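A stop that only counts when someone sees it is a poor stop

Trernavley published its fault note on the Selitz two-arm controller on Fri 30 November, and most of the comment since has been about the wrong thing. People have argued over the grasp planner. The planner did what it was asked. The fault was in the limit check behind it, and the limit check is the part we are supposed to be able to trust.

The facts are short. During simulated household runs, the controller accepted a wrist target past its soft limit, clipped the value and carried on. No stop was raised and no warning reached the operator. The log held 3296 clipped commands before a student at Studbridge asked why the wrist angles had such flat tops.

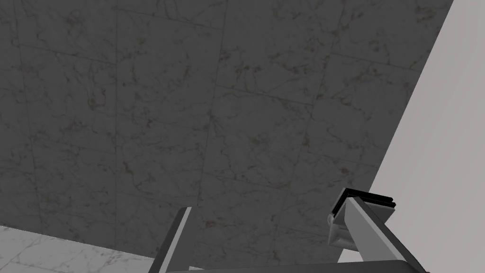
Gripper fingers spread in front of the tiled marble wall, simulated house.

Clipping is a respectable technique in its place. It keeps a bad number from reaching a motor. But a controller that clips without reporting has made a decision about safety and kept it to itself. The planner above it still believes the arm is where it asked for it to be, and every later step is built on that belief. With two arms sharing a small volume, the error in one becomes a collision risk for the other.

The usual defence is that the runs were only simulated. I find this weak. The same limit code is compiled for the physical arms, and the simulated house is where we decide whether it is fit to go there.
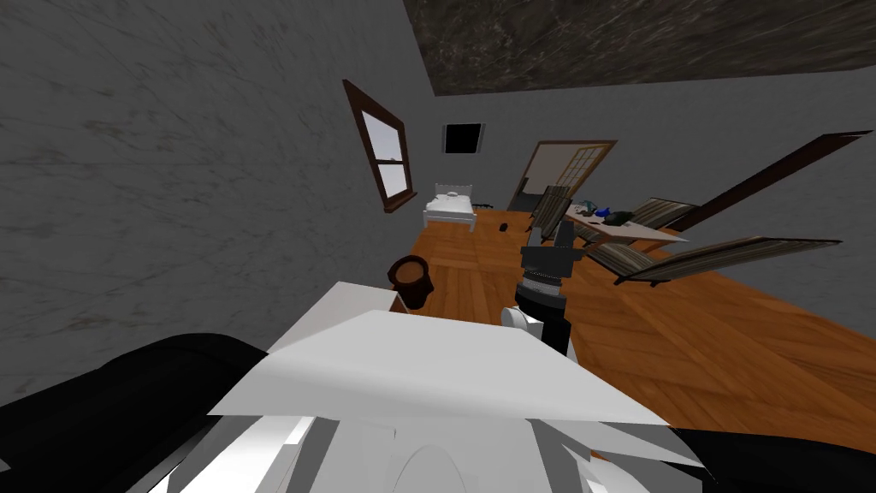
Department of Control and Machine Safety

Trernavley's proposed remedy is a counter that raises a warning after 15 clipped commands in a row. I would set the figure at one. A single clipped command means that the planner and the controller disagree about what the arm can do, and the run should pause until they agree. Yes, this will stop a lot of runs. When we replayed 2443 of our own with the stricter rule, 2128 finished without a pause. The remainder were the ones worth reading.

There is a second matter, less discussed. The Bermúdez logging format has a field for limit events, and the Selitz controller left it blank. A blank field was then read by the review script as "no events".
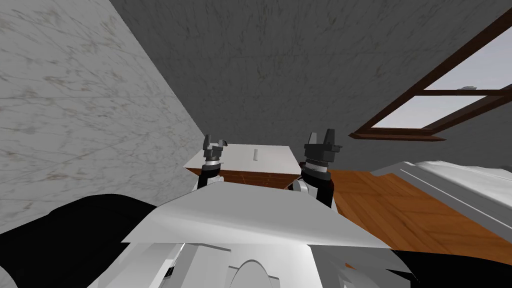

Blank and zero are different values, and any script that treats them alike should be withdrawn. Ours did too, until last week. It now rejects the file and names the missing field, which has annoyed several people whose old logs no longer load. They can be repaired by hand where the raw joint data was kept.

A revised controller is promised for December. I would ask for two things before it is accepted here: a stop on the first clipped command, and a limit field that is always written, even when there is nothing to report.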